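Shared kitchen at Irnum open again after refit

June 2021

The shared kitchen on the ground floor at Irnum is back in use. Closed since November. New floor went down first, long boards in grey-brown and beige, then the tables came back in. 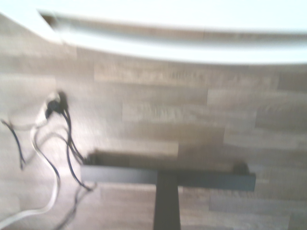 Total bill was not given. Betow did the floor, Hauser the cupboards and counters, and both firms finished 2 weeks later then planned. Residents had been cooking on hot plates upstairs all winter, which tripped the fuses more than once.

Cooking is by booking only for now, 40 minutes a slot, and the stove is the thing everyone wants. White electric, several burners, oven underneath. Pots and pans are shared and so are the plates and mugs. Blue kettle stays on the stove. Bring your own dish towel.
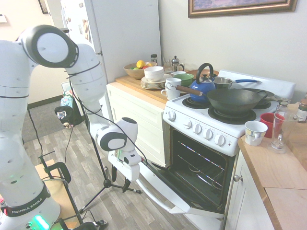 Kanchan Rana would of liked a second oven, and said so at the opening. One is fine on a quiet night, she said, but "come the holidays we'll be lining up down the hall with our casseroles." She also asked for longer slots on weekends. No decision on that yet.

Knives go back on the cutting board after washing, not in the drawer. Food left out overnight gets tossed. Spices in the small jars are for everybody, refill what you finish.
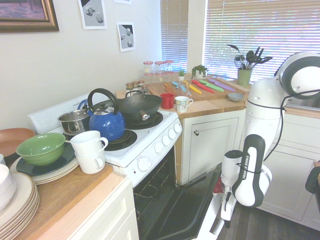 Can people from outside the building book a slot? Only as the guest of a resident, and the resident has to stay in the kitchen the whole time.

Booking sheet is on the door, 9 in the morning until 20 minutes before closing. Group dinners go through the Videmetti office instead. Cupboard keys same place as before.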